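Can I wash these desk cloths with my towels?
Asked by Ghazal Zamani, 2023-12-26

Hi all! I've got a pile of yellow-green cloths that we use for wiping down the big shared table at work, and I always end up taking them home to wash (my own fault, I offered once). Mine have a darker trim and I'm scared it'll bleed all over my nice white bath towels. Can I throw everything in together at 60 or am I asking for trouble? My washer is an old Duresow with a dial, so no fancy programs. 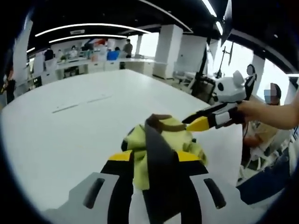 Yellow-green cloth clamped in a gripper over the office table

I've already skipped the fabric softener, my sister told me it ruins them.

Rostam Kermani
Your sister's right about the softener! I'd keep them away from the towels though, mostly for the lint. Towels shed like crazy and the cloths grab all of it. For the trim, wet a corner, press it hard on a white paper towel and see if any color comes off. If it's clean, wash them with dark T-shirts and go cooler than 60. Hang them up, they dry fast.

huvum_mom
I just throw mine in with everything, never had a problem. Well, one pink sock.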